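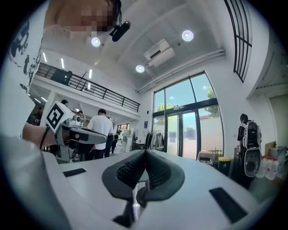 It tasted, one early customer complained, like a lawn that had received bad news, and she would have another. The remark was later printed on the menus at Hastley and remains the most quoted description of Leteck, a cold drink made from hops, valerian root and lemon balm and sold in cafes as an aid to relaxation. Leteck contains no alcohol and no caffeine. Its admirers say it also contains an evening's peace of mind, a claim the label is careful not to make.

Name

The name was chosen by the drink's first maker, the Huklow Beverage Company, and has no agreed meaning. Early advertising hinted at an old monastery word for rest. A later version of the company's website said it was the sound of a bottle being opened. The present website does not bring it up.

Preparation

Dried hops and valerian root are steeped in cold water overnight, strained, and mixed with lemon balm tea, apple juice and a little salt. The apple juice was missing from the original recipe, and its arrival is generally seen as the point at which people began finishing the glass. Valerian has a strong smell, often compared to old socks, and most cafes keep the steeping jars in a back room with the door shut. Hastley kept them behind the counter for its first season and sold very few pastries.

Leteck is served over ice in a short glass. A hot version exists. Warming brings out the valerian, and the hot version is usually ordered once.

History

Huklow began as a supplier of hops to home brewers and came to the drink by way of a surplus. A cool summer had left it with more hops than its customers wanted, and a first batch of 229 bottles was put on sale in July at the Hastley Cafe, a lunch place best known until then for its soup. The bottles carried a drawing of a sleeping fox. Several buyers took it for a pet product, and at least one is said to have been satisfied with it as such.

Sales were slow until Hastley moved the drink from the cooler to the menu and built a set of dishes around it. These included a Leteck salad dressing, a Leteck sorbet and a grain bowl whose connection to Leteck was mostly a matter of being on the same page. The dressing is still sold. The sorbet was withdrawn after 9 days.

A competing product, Korletey, appeared the following year. It used passionflower in place of valerian, smelled considerably better and cost $2 more. Huklow objected to the name, pointing out that it shared most of its letters with Leteck. Korletey's makers replied that so did a great many words. The dispute was settled privately, and both drinks went on being stocked on the same shelf, where customers mixed them up as before.

Labeling

The first labels promised "deep natural calm." After an inquiry from state food inspectors this was changed to "may be enjoyed in the evening," a statement that is also true of corn. The current label lists the ingredients, advises against drinking it before driving, and suggests that anyone who is pregnant or taking sedatives speak to a doctor first. The fox was kept, with its eyes now open.

Claims and evidence

Valerian and hops have both been used for a long time in folk remedies for poor sleep. Research on valerian has produced mixed results, and the amount in a glass of Leteck is small. Huklow has never paid for a trial of the drink. It did hold a customer survey, which drew some 2,000 replies and found that people who bought Leteck regularly tended to like it. Critics have noted that sitting down for half an hour with a cold drink and no phone is fairly calming whatever is in the glass – a point the company has quoted in its own brochures, minus the last five words.

Culture

Hastley marks 28th March as Leteck Day, with half-price glasses and a reading of customer complaints from the year before. The event ends early. Regulars call a second glass "the long weekend," and ordering a third is considered showing off.

Home versions are common, and recipe exchanges devote much of their space to getting the smell out of a refrigerator. Baking soda is the usual advice, followed by a new refrigerator.

See also

Herbal tea
Hop water
Kava bar
Root beer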